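2024-09-17 – bench notebook, laptop cleaning + battery check

Picking up from the last entry. Keyboard on the MacBook Pro was the complaint, sticky on the right side, delete and the return key mostly. Wanted to get it cleaned and logged before it goes back to the Casen office, they have been asking.

Order of work:
Shut down fully, not sleep. Held power until sure. Charger out.
Lid back as far as it goes comfortably, don't force the hinge.
Compressed air across the keys at a slant, short bursts, left to right, then turn the laptop and again.
Swab with 70% isopropyl, damp only. One swab per row, toss it. Did not spray anything on the deck directly.
Soft brush for the speaker grilles. No liquid there at all, the holes are tiny and it just sits in them.
Microfiber last, screen seperate cloth.

Used 11 swabs, which is too many, but the first few came away gray and I kept going. Return key took three passes. Delete was better after one. The backslash key felt a bit soft before I started, wrote that down so it doesn't get blamed on the cleaning.

Do NOT pull keycaps on this kind. Clips are thin and we have no spares. The Suvari order from February still shows keycap clips as backordered, so if one breaks it's the whole top case.

Battery: 160 cycles in the system report, condition normal. Fine. No swelling that I could feel, trackpad clicks evenly in all corners, base doesn't rock on the stone. Wrote the count on the job sheet. Charge was at 47 percent when I shut it down, leaving it there, good enough for storage if they're slow to collect.

Screen: some smear near the bottom bezel, came off with a dry cloth. No pressure marks. Hinge is even on both sides, stays where you put it.

Surface note. The red marble is nice to work on for wiping down but it's hard, and grit on it will scratch an aluminum base. Wipe the stone BEFORE the laptop goes down, every time. I forgot once and had to lift it and check underneath (ok, no marks). Also small screws vanish against the veins, so anything that gets opened goes on a mat. Not opened today.

Tools. Pliers and the teal one had no business being out for a cleaning job, I'd started on the Nanayakkara bracket and switched over halfway. They live in the black toolbox. Rule for myself: box closed = tools in it, and if something's still on the marble the box stays open so I notice.

Laptop on the marble, key side up close and then with the toolbox behind it:
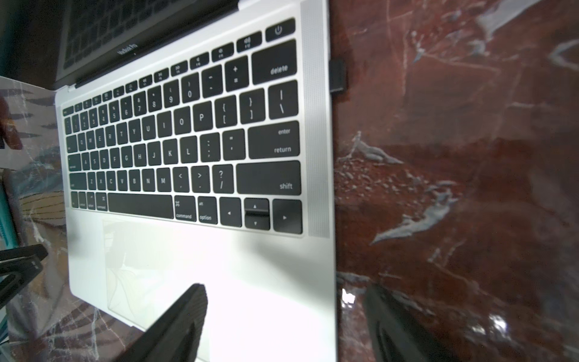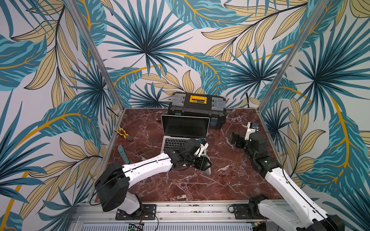
Pak-hei Tam read the draft of this and wrote back that the swabs are the wrong place to save, use a fresh one every half row on anything that's had coffee near it, and that 70% is fine on the keys but he'd keep it off the screen completely, even on a cloth, because the coating goes patchy and then it's there for good. He also wants the typing test done twice, once right after and once the next morning. Sticky keys can feel cured while there's still alcohol under them and then they gum up again overnight. Fair point, I only did the one on the last job and it did come back to us.

So, changes:
Fresh swab every half row if there's any sugar or coffee in the story. Ask the owner, they usually know.
Screen gets dry cloth, then barely damp with distilled water if it needs it. Nothing else.
Wait 9 minutes minimum with the lid open before power on. Was doing five.
Typing test x2, both go on the sheet with initials.

Typing test for whoever does the morning one: plain text file, every key in the row five times, then hold each for a second and see if it repeats cleanly. Shift and both option keys need a partner key or you won't see anything. Arrows as well, everybody skips the arrows. Up and down are half height, so use a fingertip and don't rock across both. Function row – just check brightness and volume respond.

Still open:
Tasell asked if we can do their laptops the same way, need to give them a price. Ask how many first.
More isopropyl, bottle is nearly done.
Job sheet has no line for cycle count, I keep writing it in the margin. Add one.
Nanayakkara bracket still not finished, needs the burr taken off the long edge before it gets refit.
Second cloth for screens, mark it somehow so it doesnt end up on the bench. Tape on the corner maybe.

Morning test result goes underneath here, leave two lines.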